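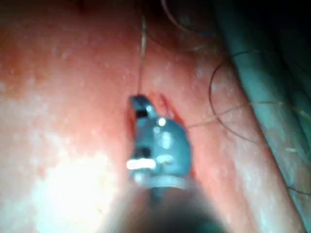 The letter from the Listwood Metropolitan District came on the 5th October, folded in with the water bill the way it always was, and my mother read it standing at the kitchen counter with her coat still on. She had lived on Wandirell Court since before the streets had curbs, and she read every word the District sent her, down to the mailing address.

"They want to give the pond away," she said.

It was a detention pond, to be fair to everybody, a low place behind the last row of houses where the storm drains emptied, and for most of the year it held cattails and a shopping cart. The District had built it and mowed around it and was still paying it off, and now the bonds were nearly done and the board proposed to hand the whole thing over to the county, along with 2,215 feet of pipe. There would be a hearing. Residents could speak for two minutes each.

My mother hadn't spoken in public in her life, unless you count church, and she says you shouldn't. But she wrote her two minutes out on the back of the envelope, and then on a better sheet of paper, and she practiced them on me and on the dog while the soup was getting cold. They were mostly about herons. There was a part about my father, who used to walk down there after supper with his hands in his pockets and come back with his shoes ruined, and she took that part out and put it back in again all week.

Eleven of us came to the hearing, in the back room of the Thái restaurant on Dakau Street, where the District met because the rent was a plate of spring rolls. My mother went last. She got as far as the herons and looked down at her paper and stopped, and the chairman, a big slow man who sold gutters, put his hand over the little kitchen timer so she wouldn't hear it go off.

"Take your time, dear," he said.

So she did. She told them about the shoes, and the man from the county, who had been sent over with a map, put down his pen and asked her which path my father used to take.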